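The Clear Plastic Question

May 2018
By the Grelinley Workroom desk

Regular readers of the Skenance newsletter will remember that we promised to deal with the clear plastic before the summer. We are now dealing with it. Anyone who has been in the back room at 123 Maglaya Street lately will know how overdue this is, and may still have a piece of it stuck to a sleeve.

The trouble with clear plastic is that it looks like nothing, so people assume it takes up no space. A stack of old doors gets complaints inside an hour. A heap of clear film can grow in a corner all winter and the only sign of it is that the corner seems a little foggy. When we finally pulled everything out in April we found sheet, film, panels, the fronts of things, the lids of other things, and a long curved piece that four different members were sure belonged to somebody else.

We started at the bench with the big stuff. Big clear sheet has opinions. It spent its early life on a roll and would like to go back there, and it will take your coffee with it. You press one end flat and the other end comes up and over like a wave, and then you spend a while looking for the tape measure, which is somewhere underneath and impossible to reach.
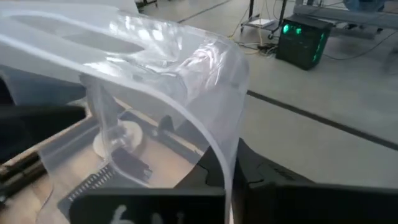 Several methods of flattening were tried. Leaving it in the sun by the loading door worked on the thinner film and did nothing for the rest. Weights on the corners worked until the weights were needed for something else. One member swore by rolling it the opposite way and tying it overnight, and the result was a sheet that curled in both directions, a thing we had not seen before and have kept out of respect.

In the end we gave up on flat. The large sheet is now rolled, with the roll facing the way it wants to go, tied in two places with cotton tape and stood on end in the tall rack behind the door. Please don't use packing tape on it. Packing tape comes off clear sheet in slivers over a period of years. If you cut a length, write what's left on the paper tag with the pencil that hangs there. The pencil is on a string for reasons you can guess.

Then there was the question of what to call it all. The old labels said PLASTIC (CLEAR), PLASTIC (SEE-THROUGH) and, on one box, GLASS?, and as far as anyone could establish these were all the same category. We now have sheet, which is anything that bends and springs back; panels, which are stiff and have edges; and bits. There was some feeling that "bits" lacked ambition. A motion to rename it "small format" was heard politely and then it was lunchtime.

Members have asked why we don't simply throw it out. Some of it we did. Anything yellowed, cracked through or sticky with a substance we couldn't name has gone, and so has the bag marked MISC CLEAR, which had a second bag marked MISC CLEAR inside it. But stiff clear panels are the most requested item on the wants list after hinges. People take them for cold frames, bug boxes, splash guards, picture fronts and, in one case last year, a window for a rabbit hutch that is nicer than the windows in our office. A new piece costs real money. We priced enough to redo the notice case in the front hall and the quote came to $239, at which point we went and looked in our own back room and found it leaning against the boiler.

Which brings us to the crates. The Rornance shelving that went up over the winter was measured for open crates, and open crates are what we now have: the stackable kind with slots in the sides, 15 of them, so that you can see roughly what you are about to regret pulling out. Solid tubs were considered. Solid tubs are where things in this building go to be forgotten, and they also hold water if the roof is in one of its moods.

Each crate gets its mark in white, by hand, on the rim. The handwriting varies. We know. A stencil was bought and has been put somewhere safe.

Panels go in upright. This is the one rule we will be unpleasant about. A panel laid flat gets another panel laid on it, then a can of screws, and by the end of the month you have a very scratched sandwich. Standing up, against the wall of the crate, it stays more or less as clear as it arrived and you can flip through the contents like records. 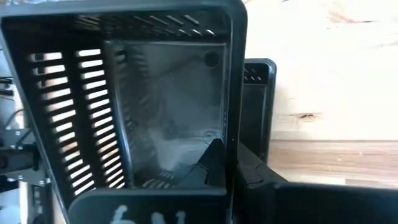 Holes are fine. We had a discussion about this that was longer than it needed to be, one side feeling that a panel with a hole in it was a damaged panel and the other feeling that a hole was a head start. The second side won, mainly by staying later. Panels with holes go in with all the others. If you need one without, look through a few before you decide the world is against you.

Scuffs are also fine, within reason. The test is whether you can read the wall calendar through it from the bench. If you can read the dates, it goes in a crate. If you can see that there is a calendar, it goes in a crate with a strip of blue tape on it, for people making cold frames, whose lettuces don't read. If you have to be told there's a calendar, it goes out.

A few practical points, since the shelves are open to members again from this week:

Peel off the backing film only when you are ready to use the piece. We realize it is the most satisfying job in the building. Several panels were peeled during the sorting purely for morale and they had fresh scratches by evening.

Don't wipe panels with paper towels. There is a soft cloth on the hook and a bottle of soapy water next to it. The window spray has been moved to the front hall, where the windows are.

Donations of clear plastic are paused until the fall. This includes "just the one piece." It includes pieces left on the step with a nice note. We loved the note.

If you take a crate off the shelf, take the whole crate to the bench and bring the whole crate back. Crates put down on the floor "for a second" have a way of becoming part of the floor.

The bench itself should be clear again by the time you read this, or clear enough to find the wood. The odds and ends that came up during the sort are in the tray beside the sink, and if any of the loose hardware in there is yours, come and get it. We have a good idea what some of it is. The rest is going into bits.

Next on the list is the rope, and we would like to hear from anyone who is good with rope, or who thinks they might be, or who put that much of it in there in the first place. The workroom is open at the usual hours. Bring gloves, and something to drink with a lid on it.

Last updated: December. The stencil is still missing, and donations of clear plastic remain paused.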